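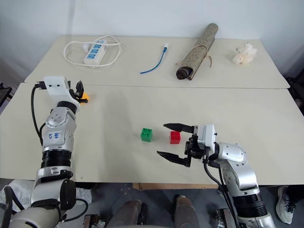 Wodum is a method for teaching two-armed robots to tidy small things, developed at Branen and named after nothing anyone there will admit to. A policy learns from 1,078 recorded runs. Clutter is part of the recipe – a power strip and a rolled-up mat at the back of the table teach it what to leave alone.

Each run pairs a head view with wrist views. 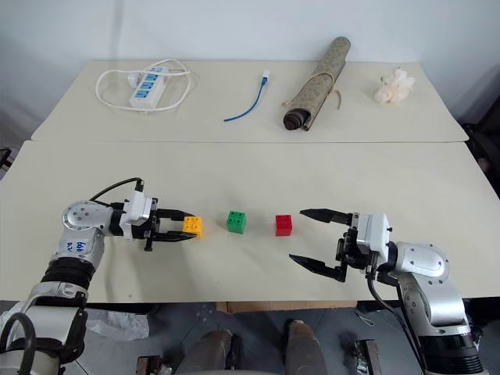
Idalina Baptista objected in a review that toy bricks flatter any method, being square and patient. A later test set, Prokent, added 142 runs with softer goods, and scores sank politely.

Wrist views matter most in the last stretch before a grasp, where blur is common.

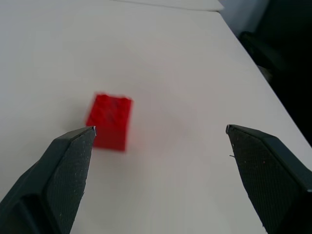 Viorica Ghiță has argued that blurred stills should stay in training, as a robot will meet plenty more at work. Wodum keeps them.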